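Gamon software meeting, 2024-10-15

Present: Danai Xenos (chair), Themba Sibiya, Doğukan Kurtuluş, Josefien De Graaf (notes)
Apologies: Ebbe Backlund

1. Grasp planner
Themba has merged the new approach planner. Planning time is down to 21 ms on the test set of over 1000 poses. Doğukan asked for the old planner to stay behind a flag until the Dakar branch is closed. Agreed.
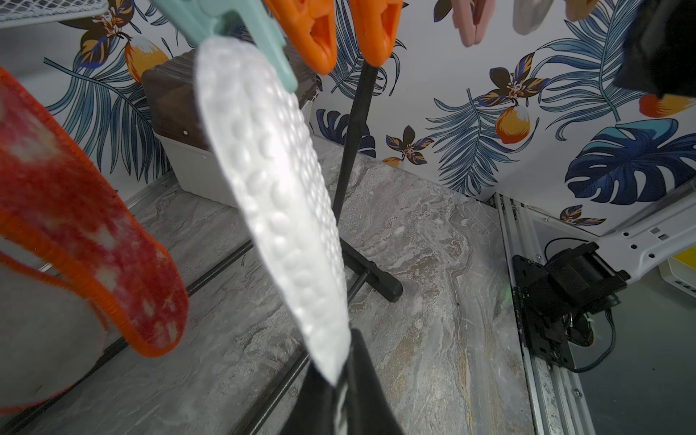
2. Perception
Segmentation of hanging items is still the main open issue. Danai said the model needs to separate an item from the clip holding it – the white insole in the mint-green clip is a fair test, with orange clips right beside it and a patterned wall behind. Josefien will label 11 more sequences with clips as their own class.

3. Logging
Wrist camera timestamps drift against the joint log. Doğukan to fix before the next release.

Actions: Themba – planner flag. Josefien – labels. Doğukan – timestamps.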